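PLOSTDALE, January. The Plostdale Youth Softball League will play its winter season indoors this year, having run out of ways to pretend that the outdoor fields drain.

The league has 181 players signed up between the ages of seven and fourteen, its largest group so far, and it plans to squeeze them all through the old Kurkari warehouse on the east side of town. Games start at 8 a.m. and run until somebody's parent needs the parking space.

"We looked at every building in the county with a roof on it," said league president Bart Brouwer. "This was the one that returned our calls."
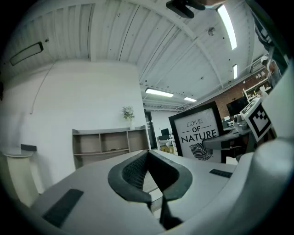 Indoor softball is a slightly different animal, and the league has spent most of the month writing rules for it. Bases are closer together, the ball is softer, and bunting is allowed only with a straight face. The longest argument was over what happens when a fly ball goes up and meets the building. A white corrugated ceiling with steel beams sweeping across it in curves is handsome enough, but a white ball hit toward it tends to vanish for a second or so and come back at an angle of its own choosing. After 2 meetings, one of which ran past the pizza, the league settled on this: a ball that touches the ceiling is live if it comes down fair, dead if it stays up there, and a single if the umpire lost sight of it along with everyone else.

The league has also ordered yellow balls. They are on the way, according to the supplier, who said the same thing in the fall.

Rent for the season comes to $2,788, to be paid in two parts. The league raised most of the first part at its fall chili supper, an event remembered mainly for the chili. The rest will come from a fee of a few dollars per family and from the snack table, where the price of nachos has gone up again and the amount of cheese has not.

Eight teams will play. Last year's champion, Bekach Tire, returns with nearly its whole lineup and a pitcher who has grown five inches since the final. Žukauskas Plumbing, which lost that final by eleven runs and then asked for a review, has a new coach and new shirts. The review is still open.

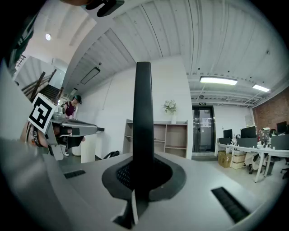

Games will last five innings or fifty minutes, whichever mercy arrives first. Metal cleats are banned on the indoor floor, as are sunflower seeds, after a trial practice in December left enough shells behind to fill a helmet. Sneakers are fine. Coaches have been asked to keep their voices down, a request the league also makes outdoors, with the results everyone knows.

Portable bleachers will hold around 400 people, well above the crowd for any regular game in league history and a little below the number who claim to have been at the 14-inning semifinal a few summers back.

The season runs through the end of March, when play is due to move back outside if the infield at Plostdale Park can be found. Brouwer said late sign-ups are still being taken for the two oldest age groups, and that the league remains short one umpire. Experience is preferred, he said, but good eyesight would do.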